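Support > Grippers and hands > Tickets > Grip drops on tool tasks

Hand opens partway through a hold – Gukano hand on Lemer controller

Opened by: Murali Arumugam
Site: Bolluren
Status: open, workaround in place
Last updated: April 5, 2023

Problem
Fingers relax partway through a hold on light handled objects. No fault on the panel. Log shows code 982 and then the finger torque goes to idle. Arm keeps running like nothing happened. Same task with the Egan two-finger gripper on the same arm does not do it.

Setup
Gukano five-finger hand, Lemer controller, stock cable. Control loop at 500 Hz. Grip force limit at 50 percent, factory value as far as I know. Toy set on the soft tablecloth, same as the October comparison.

Tried so far

1. Power cycle, hand and controller. No change.

2. Reseated the wrist connector. Looked fine, pins straight. No change.

3. Swapped to the spare cable. Thought that fixed it, then it let go again after lunch. So no.

4. Swapped to Egan gripper. Holds the handle every time but the hammer swings down in the jaws, so useless for the whack-a-mole task. Fine on the plush, fine on the rubber chicken. Egan is not the answer for tools, only used it to rule out the arm.

5. Gukano back on. Force limit up to 52. Wanted a tiny step to see if the code moves. Still drops, but later in the hold. Didnt want to go higher without asking, the plastic handle is slick and I don't know what the thumb motor likes.

6. Turned off slip detection in the Lemer menu (Hand > Advanced, second page). No drops since. Not happy leaving it that way but it tells us where to look.

Guess: slip detection sees the smooth handle and the tiny load, decides the object is gone, and calls release. Would explain why the Egan is ok, it has no finger sensing to confuse.

Hold test with slip detection off, toy hammer over the mole toy, fingers curled round the handle:
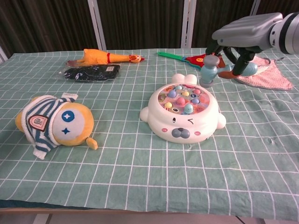

Gukano support replied that 982 is a "grasp lost" event and not a motor fault, so the hand is doing what it was told. They want the finger sensor log from before the release, with slip detection back on, and asked me to leave the force limit at the factory value while recording. They also said the threshold can be set per grasp type, but only from their own tool, the Lemer menu just shows on/off.

Next
- Limit back to 50, slip detection on, record, send
- Get their tool onto the bench laptop (needs admin)
- Repeat with the paddle, long handle, diffrent balance
- Ask Lemer why a release event doesn't stop the arm. That bugs me more than the drop

Leaving open.

Comments (3)

tk_bench: Same code here on a different arm. Ours only did it on shiny plastic. Wrapped the handle in grip tape and it went away, but then you're testing the tape.

Orla: Check the hand firmware before you record anything. The older one zeroes the finger sensors at power up even if something is already in the hand.

Murali Arumugam: Good point, I do power up with the hammer in hand sometimes. Will zero it empty first and redo step 5.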